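Card last revised 11 July 2019. Maintained by Veronica Preda, with field notes from Veronica Moldovan.

# Closier road defects – data card

Closier is the set of street pictures we use to train and check the defect finder in the Busach inspection office. The finder marks potholes, cracks and old patches, and puts them in a list for an inspector to accept, change or throw out. It doesn't order repairs and it doesn't grade them.

The pictures are taken low, close to the road surface, in residential streets. Most of them hold more road than anything else. Potholes get one outline each, drawn round the broken edge. Where a shallow depression runs close to a pothole, as happens a lot on streets with no lane markings, the two are kept as separate items.
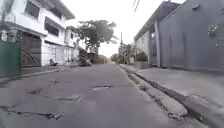 ## What is labelled

- `pothole` – a hole with a broken edge, any size
- `depression` – a shallow dip, crumbling or not
- `crack` – thin lines, also long seams if the inspector can't tell them apart
- `patch` – a darker or lighter area that may be a repair
- `unsure` – use it freely

Gutters and kerbs are left out. Trurkolska has asked for them twice and we may add them in the next version.

Rectangular patches are the weak spot. A repair and a utility cover can look the same at a distance, and the finder calls nearly everything a repair. Please label these `unsure` and let the inspector decide from the street plan.

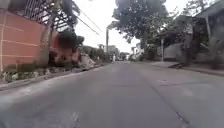
*Long diagonal crack or seam on the right, with a small dark rectangle near the kerb: labelled `crack` and `unsure`.*

## Who uses it and what changed

Before April, inspectors walked each street with a clipboard and typed up their notes in the afternoon. Now they go through the finder's list at a desk and walk only the streets where something is doubtful. The team is the same size as before. Two posts were rewritten, and the people in them now spend most of their day on review.

What inspectors told us:

- The typing has gone and no one misses it.
- A full day of review is harder on the eyes than a day outside. Sessions are now capped at 32 minutes, with a break after each.
- They know the streets less well than they did. Kļaviņa depot now gives every inspector one walking round a month, whatever the list says.
- Some felt the accept rate was being used to judge them. It was removed from the managers' page in version 2.

An inspector can overrule the finder without giving a reason. Keep it that way if you build on this set.

## Known problems

- Flat, overcast light is common. We haven't tested enough low sun.
- Distant road is soft. Don't label cracks you have to guess at.
- Faded paint is sometimes marked as a crack (issue 27, open).
- Small figures can appear far down a street. Blur any person before sharing outside the office, even if no face can be made out.

## Changes

- **v2** – `unsure` added, accept rate removed, issue 31 closed
- **v1** – first set, Busach streets only

Send corrections to Veronica Preda with the street name and the label you think is right.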